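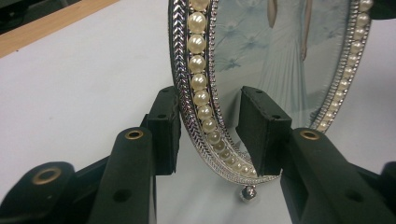 Lilibeth Cabanatuan reckons the pearls are the whole point of an oval table frame, and that anyone who buys a plain one has missed out. I'm fond enough of plain ones, but she left that on an earlier version of this entry and I've kept it in, as it sums up one side of a long-running argument among people who collect the things.

Oval table frame (also vanity frame, dresser frame, or in my family just "the oval")

An oval table frame is a small picture frame made to stand up by itself on a dresser, shelf or bedside table. The opening is an oval, taller than it is wide, and the border is usually where all the fun is. Mine have mostly come from op shops and one very good church fete, so my knowledge leans towards the affordable end – if you want hallmarks and auction records, you'll need somebody else's article!

Borders

Dressy ovals are nearly always built up in rings. Working inward you might get a silver-coloured outer band with a braided or herringbone pattern, then a row of faux pearls, then a thin beaded rim up against the glass. The braid does a lot of work because it picks up light from any direction, even a dull bedside lamp. Cream pearls are kinder to old photos than bright white ones, which make the paper look yellow. Rhinestones turn up too, and I go back and forth on those.

Some makers grade the beads by size around the oval and some keep them all the same. Rhea Barredo sorts hers that way, graded on one shelf and even on the other, and I pinched the idea for my own cupboard.

Feet and stands

Because an oval has a curved bottom it can't just sit there like a square frame. You'll find a hinged strut at the back (velvet-covered if you're lucky), a pair of little feet, or a wire easel sold separately. A small polished ball at the lowest point of the border is a common trimming. On some frames it touches the table and takes a bit of the weight, on others it's only for show, and I'd give it a gentle wobble before trusting it with anything heavy. 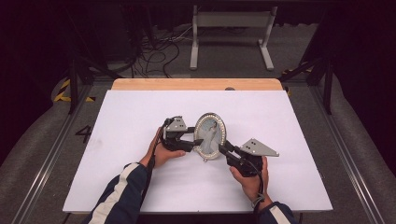 Oval table frame with beaded silver-coloured rim, standing upright.

What goes inside

Full-length figures suit an oval better than group shots, where somebody's uncle always loses an ear. A woman in a long gown is the classic choice, and pale blues and greys sit nicely against silver. New frames often come with a printed picture already in place, and plenty of people never swap it. Charito Catacutan had hers for years with the shop picture in it and had grown quite attached to the lady.

If you're cutting a photo down, trace around the glass itself. Tracing the opening from the front leaves the print too small and it slides about behind the rim. I learned that on a wedding photo, with no spare copy.

Cleaning

Dry soft brush first, an old make-up brush is perfect, going round the beads in one direction. Then a barely damp cotton bud for the pearls, and a cloth for the glass. Never spray cleaner straight on to it. Faux pearls are often a coating over plastic or glass and the coating lifts if you scrub. Silver polish is for silver, so leave it off plated or silver-coloured frames until you've tried a spot round the back.

Loose pearls can go back with a dot of clear jewellery glue on a toothpick. Keep strays in an envelope taped inside the back.

Last revised 13 January 2023, with thanks to Jessie Sutherland for the note on easels.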